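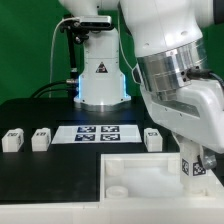
Section 4: Preparing the Work Table and Sorting Tray

Read this section in full before placing any part on the table. It applies to the Famov block and peg set when used on a black table surface.

4.1 Clearing the surface

1. Remove loose tools, packaging and paper from the table.
2. Wipe the surface with a dry, lint-free cloth. Do not use glass cleaner.
3. Lead cables off the table, away from the area where sheets and blocks will lie.

CAUTION: Do not pull a cable to make room. Release its clip first.

4.2 Placing the marker sheet

1. Lay the sheet flat on the table, printed side up. The four square markers form a two-by-two grid.
2. Smooth the sheet outward from the center.
3. Confirm that no marker is covered by a block, cable or tool.

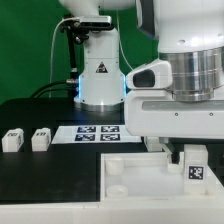
Photo: Henthorpe Technical Publications

4. If the corners lift, store the sheet under a flat weight for 48 hours before use. Do not tape over the printed squares.

Note - A creased sheet must be replaced. Print the new copy at full size on matte white paper.

4.3 Loading the tray

1. Set the white tray in the right portion of the table, open side up.
2. Stand the pegs near the inside corners, leaving the middle of the tray clear.
3. Place one marked block in the tray with its printed face toward the front. 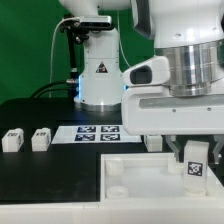
4. Leave the remaining blocks on the table, outside the tray, until they are called for in Section 5.
5. Allow about 30 minutes for parts brought from cold storage to reach room temperature.

CAUTION: Do not press a block against the tray wall. If it does not stand freely, take it out and check the floor of the tray for debris.

4.4 Storage

Return blocks and pegs to the Hanov case after use. Keep marker sheets flat and out of direct sunlight.

Revised 1/9/26. Replaces the July edition.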